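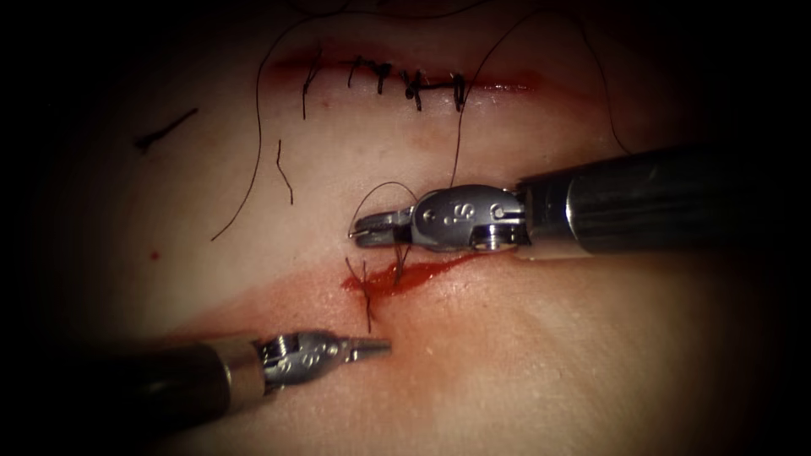 Ostap Mykhailiuk wrote back after the first release to ask why we'd left the fumbles in, because his group throws away any episode where the operator misses a grab. Fair question, and it comes up enough that I've put the answer near the top. We kept them on purpose. When I'm driving the arms from the console I drop the thread, chase it, grab it again, and I reckon a policy should get to see the chasing too. If you'd like only the tidy ones, filter on clean = 1.

Bokico Suturing Demos

This is our set of teleoperated suturing on a soft tissue pad, two arms, one person at the console. There are 1884 episodes, and each one covers a single stitch or an attempt at one. Miroslava Marchuk and I did most of the driving, with Nhàn Mạch taking over when my wrists gave up (bring a decent chair, seriously).

What's in an episode

You get a fixed view of the workspace, the wrist cameras, joint positions for both arms, jaw angles and the raw console input. Everything is on one clock. The wrist views are the ones I'd look at first – they sit close to the jaws, and you can see how an arm lines up before it goes for the thread.

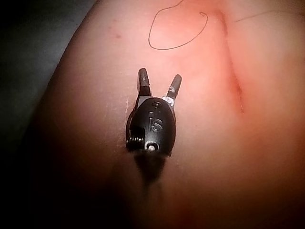
Wrist view: jaws open, a loop of loose thread beyond the tips.

Each episode has a phase label at every timestep: reach, grasp, drive, pull, tie, cut, idle. Ihor Shevchuk did the labelling by hand in Trorkent and I checked a share of it. We disagreed most over where drive starts. He says when the needle touches the pad, I say when the wrist begins to roll. His version won, so touching counts as drive. 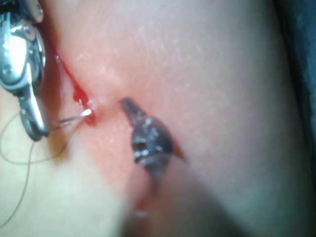
Loading it

Unpack the archive, point the loader at the folder and ask for an episode by number. If you only want the wrist streams, set views to wrist and it'll skip the big files. Episodes marked recovery = 1 have a fumble and a second go in them, and there are 520 of those. Please don't shuffle timesteps across episodes! I did that once and lost an afternoon to it.

Things to watch for

We didn't tidy the pad between stitches, so offcuts and old threads hang about. A model can latch onto the wrong strand, and ours did for weeks. Colour shifts a bit between cameras as well, so go easy on anything that relies on a red threshold. 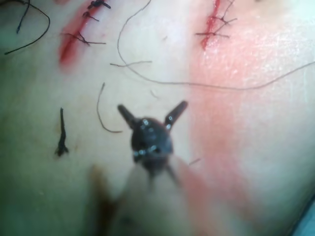 Open grasper over the pad, with stitched incisions and stray bits of thread.

Licence and contact

Free for research and teaching. For anything commercial, talk to Godfrey Mwakyusa first. Label fixes are very welcome – send the episode number and the timestep, and I'll get them into the next update, planned for February.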